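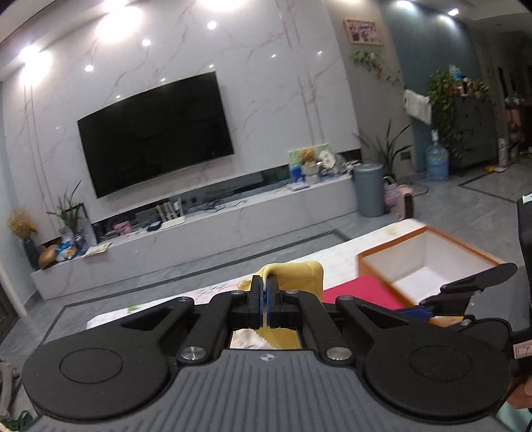
Ramalho Trio at Leltar, Monday: who went?

tfrade
Got there at eight and the room was already full. The place holds 94 and people were standing by the bar. They played most of the new record, with two long pieces before the break. Best I've heard the bass in that room.

Clementina M
I went as well. Good first half. The second dragged for me, especially the organ number, which went on well past the point where anyone had anything left to play.

sgarcia
Disagree. The organ number was the reason to be there. Joana Caldeira was leading the band by then and the drummer followed her all the way through.

Clementina M
She's a fine player. I still looked at my watch.

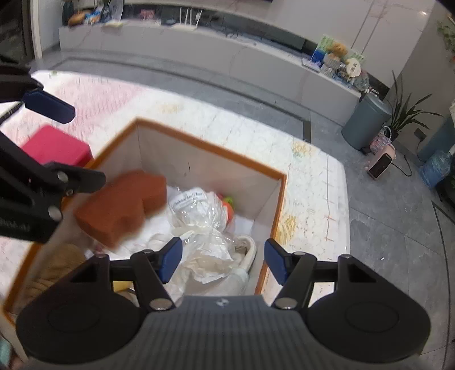 I'd have cut it by half and put the ballad from the first record in. They used to close with that one at Brirau and it always worked.

tfrade
They did play the ballad, as the encore. Had you left?

Clementina M
Yes, I had a bus to catch. Annoyed now.

mebrat_s
Was it recorded? Leltar had microphones up for the last one.

sgarcia
Sound desk said yes, but no date for it. The last one took until January to come out, and they only pressed 600.

mebrat_s
Thanks. I'll ask at the door next time.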